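Week 6 handout: wagering requirements and what a bonus is worth

Read this before the Sunday workshop. Bring a calculator, as phones stay in bags for the short test at the end.

## 1. Terms

A **match bonus** adds a percentage of the player's deposit to the account. The **wagering requirement** is the total that must be staked before bonus money can be withdrawn. It is usually given as a multiple, and the multiple may apply to the bonus alone or to the deposit and bonus together. Always find out which.

**House edge** is the share of each stake the operator expects to keep over a long run of play. It says very little about one evening.

## 2. Expected cost of clearing a bonus

Expected cost = total stakes required × house edge

Our first case is the Zirkomer welcome offer. The player must stake £2,260 in total on slots with a house edge of 2%. The expected cost is £45.20. If the bonus is £50, the player is ahead by £4.80 on average, before we allow for running out of money part way.
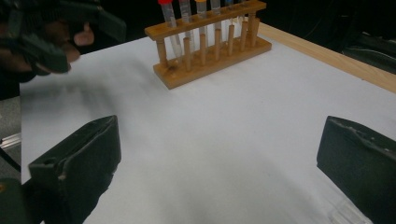
Independent trials are the idea most students lose marks on. A slot result does not depend on the one before it, so a losing run doesn't make a win more likely. Drawing without replacement is different. Take a rack of six capped test tubes, one with a red cap, and suppose you want the red one. Pick a tube blind and keep it out, and your chance on the next pick changes from 1/6 to 1/5 if the first was not red. Put it back and the chance stays at 1/6. Slots and roulette follow the second pattern. Blackjack dealt from a shoe follows the first until the cards are shuffled.

## 3. Game weighting

Stakes on different games rarely count equally. The Mamani terms in your reading pack use this table:

| Game | Counts towards wagering |
|---|---|
| Slots | 100% |
| Roulette | 20% |
| Blackjack | 10% |
| Live tables | 0% |

To find the real stake needed, divide the requirement by the weighting. A £500 requirement cleared on roulette at 20% means £2,500 in stakes. At a house edge of 2.7% the expected cost is £67.50.

Check also for:

- a maximum stake while the bonus is active
- a time limit
- a cap on winnings from free spins
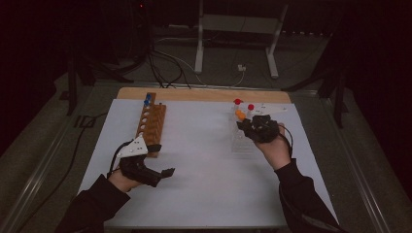 ## 4. Exercises

1. Traltorby offers a £40 bonus with wagering of 11 times the bonus. Slots count in full and the house edge is 4%. Work out the expected cost.
2. Repeat exercise 1 with the multiple applied to a £40 deposit plus the bonus. Does the offer still have a positive value?
3. Rewrite the Cunddale bonus terms (pack, page 2) in under 100 words. Keep every condition that affects withdrawal.

Hand in written answers to 1 and 2. Exercise 3 will be discussed in pairs.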